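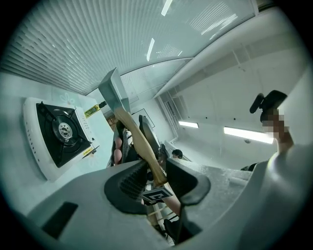

4. Who owns the evening news? Ownership chains and scheduling in regional television

Section 3 dealt with the companies that admit to owning television stations. We turn now to the others. Of the 577 regional channels in our sample, 366 are held through at least one intermediate firm, and the record for length is a chain of 8 companies, two of which share a fax number and one of which makes garden furniture. We had hoped to treat the furniture maker as a coding error. It is the majority shareholder.

4.1 Tracing the chain

For each channel we began with the license holder and worked upward through company filings until we reached a person, a government or a dead end. A dead end was recorded whenever a filing named an owner for which no further filing could be found. Rastogi's earlier method stops at the second tier, on the grounds that "very little of interest happens above it" (Bhupendra Rastogi, conference remarks). Our results suggest that quite a lot happens above it, most of it on paper.

The Arnen group shows the difficulty. On the second-tier measure, Arnen controls a modest set of channels and competes with Rudent in nearly every market where both are present. Follow the filings two steps further and both groups turn out to have the same largest investor, Ogola Holdings, which describes itself as passive. We take no position on how passive an investor can be while appointing the head of programming at both ends of a rivalry. For the models below, Arnen and Rudent are treated as a single owner. A version that keeps them apart is reported in the appendix, for readers who prefer the official story.

4.2 What changes on screen

We compared schedules for the month of June before each change of ownership with those for the following June. The full set comes to 2626 evening schedules, coded by program type, length and place of production. Local news was counted as local only if it was made in the region it was about. This sounds obvious, but it removed several bulletins presented from a studio in another time zone, including one whose weather forecaster wished viewers a pleasant afternoon at nine in the evening.

Figure 4. Ownership chain for the Punda channels as of 10/1/20. Solid lines mark majority stakes, dotted lines mark minority stakes, and question marks mark what the filings call "other arrangements."

The pattern in the Punda channels is typical of the longer chains. Local news kept its slot and its theme music after the sale and lost much of its length, with the gap filled by repeats of a cooking contest. Drama made in the region disappeared from the schedule altogether, though it remained in the annual report, where it was described as a core commitment. Shorter chains show a milder version of the same thing — the news shrinks less, and the cooking contest is at least a new season.

We can't say from schedules alone that a long chain causes a thinner bulletin. Channels in poor financial shape may be more likely to end up at the bottom of one, and would have cut their newsrooms under any owner. The controls for advertising income described in Section 3 weaken the relationship without removing it. A better test would use sales that fell through at the last minute, and we looked for these, but buyers are less eager to file papers about the stations they failed to get. The handful we did find are discussed in Section 5, along with the garden furniture.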